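Search the archive
List home | Threads | Authors | Log in

Re: natural hair vs. synthetic

> Felano says its synthetic tip holds as much ink as goat
> hair, and lasts 13 times longer. Has anyone switched?

Thirteen times longer than what? I read the whole Felano page and it never says.

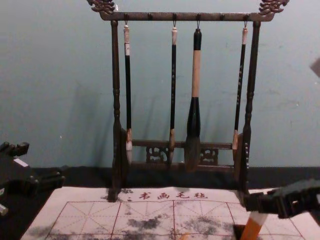 The Prekby test gets quoted a lot too, but it was 330 strokes on one kind of paper. I go through that in an evening. Show me a tip after a year of daily use and I might listen.

I'm keeping my goat hair for now.

McKinnon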